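Home | Syllabus | Readings | Handouts | Contact

Diplomatic Missions and Recognition
Handout 14
Instructor: Sille Holst

1. Terms

An embassy is the main office of one state in the territory of another. It is headed by an ambassador. A consulate is a lesser office, usually in a different city, and deals mostly with visas, trade and the needs of citizens abroad. A state may run several consulates in one host country but normally keeps a single embassy.

The sending state is the one that opens the mission. The receiving state is the one that hosts it. Both must consent. The governing text is the Vienna Convention on Diplomatic Relations (1961), cited below as VCDR.

2. Site of the mission

Article 12 VCDR bars the sending state from opening offices outside the town where the mission is seated unless the receiving state has given express prior consent. The Convention does not say that the seat has to be the capital. In practice it nearly always is. Where the status of a city is disputed, the choice of site is read by other governments as a statement about that status, whether or not one is made.

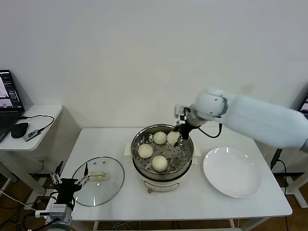 Recognition of a state and recognition of its borders are separate acts. A government may hold full relations with another and still reserve its position on part of the territory that the other controls. Such reservations are usually set out in a note or a vote record, and should be cited from there. Press statements are weaker evidence.

3. Inviolability

Article 22 VCDR: agents of the receiving state may not enter the premises without consent of the head of mission. The premises remain the territory of the receiving state. Student papers often get this wrong.

4. Assignment

Read Gallagher, chapter 19, and write 400 words on Article 12. Cite articles by number and paragraph. Papers go to Wenceslao Zúñiga by Thursday, February 27, 2025.

Related handouts
Handout 13: Consular Relations
Handout 15: Persona Non Grata
Reading list: Gallagher, Ó Dubhghaill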